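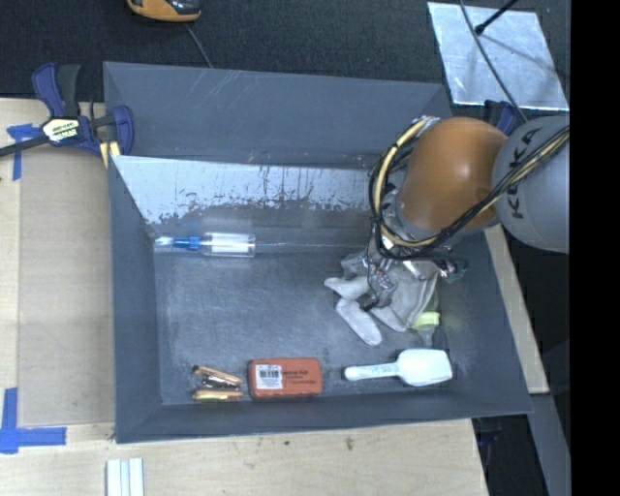 Mangubat

Storage bin (also tote, tub or, in some workshops, simply "the grey one") is the everyday name for a large open container, usually rectangular, used for holding loose and unrelated things until somebody wants them. It is among the humblest pieces of workshop equipment, and people grow surprisingly fond of theirs.

Most bins have sides that slope outwards to a wide rim. The slope lets empty bins nest inside one another – a great saving of space in a small shed – and makes it easier to reach down to whatever has settled at the bottom. Dark grey is a popular colour, though it does show pale scuffs, and clear objects such as little bottles can be hard to pick out against it.

Contents vary enormously. A mixed bin may well hold a crumpled work glove, a small bottle with its cap on and a white scoop, all lying together quite happily. Gloves are best laid on top, as they spread out and hide smaller things beneath them.

Old bins become scratched along the walls and floor, and a worn surface may start to flake. Light wear does little harm, but a split rim is a good reason to retire a bin to the garden, where it can enjoy many more years holding leaves or kindling.

See also: Crate; Scoop; Work glove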